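December, 6 a.m.

Up before the alarm. Coffee, no milk, forgot milk again. Writing this standing up at the counter so excuse the handwriting, or the typing later when I copy it over to the page.

Linen day. Been putting it off since we moved in and now Nanami is coming for the weekend and bringing her sister, and I have no idea what I own anymore. There are boxes marked BEDDING in the hall that have not been opened since the Plalley apartment. Rule for today: every piece of fabric in this house gets unfolded, looked at, folded again or gotten rid of. No exceptions, not even the good stuff.

The boxes

Opened the first two before breakfast. One was all pillowcases, none matching. The other was towels wrapped around wine glasses (so thats where those went). One glass chipped on the rim. Sad, it was from the Naletti set my aunt gave us. Put the rest in the cupboard, wrapped the chipped one in newspaper, took it out of the newspaper, put it on the windowsill with a sprig of rosemary in it. Can't throw it out yet.

Pillowcases: kept 18. Too many, I know. Ones with the scratchy edging went straight to the rag bag. Smell of the box on everything, cardboard and something like old soap. First load in at seven, second waiting on the floor.

Ate toast over the sink. Morena called in the middle of it, wanted to know if I still had her mother's tablecloth, the one with the burn mark. Said I'd look. Did not say I had forgotten it existed. She talked for ages about the Amato oven they finally got delivered and how it doesn't fit the gap, off by the width of a finger, and now the whole counter has to come out. Felt better about my hallway after that.

The big pieces

Worst part by far. Anything bigger than I am is a fight. Sheets I can do alone, badly, chin holding the middle, corners going everywhere. The fitted ones I have stopped pretending about. They get rolled up and shoved in the back and the flat one goes round the outside like wrapping paper. Looks fine from the front of the shelf.

Then the beige and the navy. Wanted to see them together before I decided what goes on the guest bed, the big beige one shaken out with the dark blue folded up small on top. Beige on its own is a bit like porridge. With the blue it wakes up. Also creases like anything, all those folds running off every which way, and I am not ironing something that size. Not for anybody, not even Nanami.
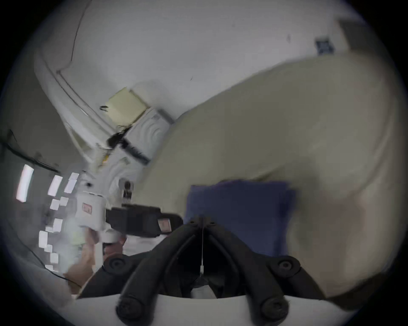
What goes where

Decided, final, not changing it again:

Guest bed gets the beige and the blue. Blue goes folded across the foot end, not the middle, it slides off from the middle.

Our bed gets the old striped set one more winter.

Sofa gets nothing. It had a throw, the throw was hideous, the throw is in the donation bag. Waiting to see if anyone notices.

Top shelf for summer things, with the lavender bags that don't smell of anything now. Squeezed one hard and got a tiny bit. Put them in anyway.

Middle shelf sheets, left side double, right side single. Wrote it on tape and stuck it to the edge of the shelf. The tape is already curling.

Bottom shelf towels, where the short people can reach them.

Found the Greditz blanket at the bottom of the last box, the heavy gray one from the market up there. Two moth holes, small, near the hem. Could cry. Bagged it and put it in the freezer between the peas and the bread, which my grandmother swore by. Will mend them after the holidays with whatever gray I can find. Have a feeling I bought wool for exactly this once and it's in a box I haven't got to.

Later, 2 p.m.

Back hurts. Second load hung over doors and chairs all through the house, walking through it is like being backstage somewhere. Ran out of pegs so used the bulldog clips from the desk and they left a little square dent in everything. Fine.

Donation bag is full and too heavy, split it into another. Went back in and rescued one tea towel. The one with the pears.

Lunch was the end of the soup. Still no milk.

No sign of the burn-mark tablecloth. Checked the sideboard, checked the suitcase under our bed, checked inside the cushion covers because I once hid things there. Dread telling Morena. Will try the box behind the door tonight and if it isn't there I'll call her tomorow.

To buy: milk, pegs, moth things, gray thread, a lightbulb for the guest lamp.

Washer just beeped. Going.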